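Married on a Work Night: Inside the Small Weddings of Plargate

Sep 13, 2025

The chapel on Plargate's main street seats 196 people. For most of the ceremonies held there in August, fewer than a dozen of those seats were taken. Couples are booking the side room, bringing their parents and a friend or two, and going back to work the next morning.

The chapel began offering these short services five years ago, in the gap between the evening meeting and the time the building closes. The fee is $989. That covers the room, the minister, a keyboard player and use of the kitchen until nine. Flowers and food are up to the couple.

Many of the couples are in their twenties and met through church groups. They have student loans and small apartments. Several said they had priced a regular reception at the Darwish, the hotel by the river, and decided they would rather put the money toward rent.

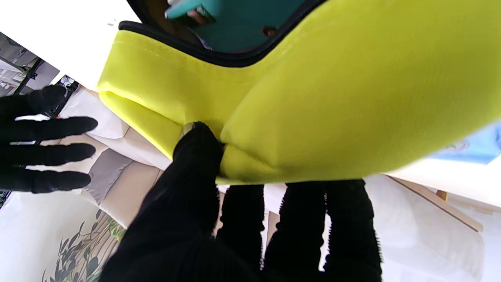 What the couples bring

Most arrive straight from a job or a class, with everything they need in one or two bags. The dress comes on a hanger. The rings come in a pocket. There is a changing room down the hall with a mirror and a lock that sticks.

Vows are a different matter. The minister asks each couple to write their own and hand them in a week early, and the chapel keeps copies for anyone who loses theirs. Some run to three pages. One groom used most of his to talk about his mother-in-law's cooking.
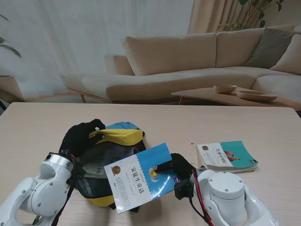
The chapel also asks for five evenings of classes before the wedding. They cover money, in-laws, faith and how to argue. Homework is expected, so a backpack and a book on the table, one crumpled and the other with a blue cover, would fit right in on a class night. Couples do the reading separately and compare answers when they meet. Two couples in the last group postponed their dates after the money session, and both have since rebooked.

Not every family is happy with the arrangement. Parents who expected a long guest list can take the news badly, and the minister said he spends more time on the phone with them than with the bride and groom. Zustow, the next town over, has a larger church that still does full weddings, and he sends people there when a family can't agree. 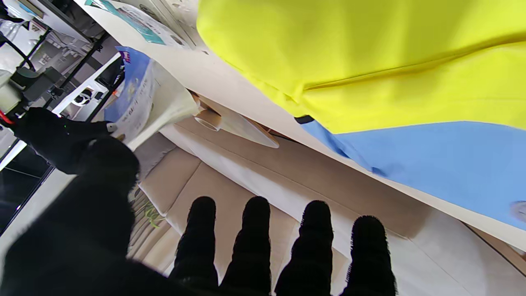 Photographs are kept simple too. The chapel has no staff photographer, and guests usually share their phone pictures through Movo, the app the youth group already uses. The light in the side room is poor by evening, and plenty of shots end up dark. Couples print them anyway. One bride has hers in a drugstore album, next to the receipt for the cake.

Bookings for the side room are open through next spring.

Recent in Faith & Family

How We Planned a Church Picnic in Nine Days
Dating Again After 50: Readers Write In
The Plargate Choir Gets a New Home
Should Your In-Laws Have a Key?
Five Hymns That Work at a Small Wedding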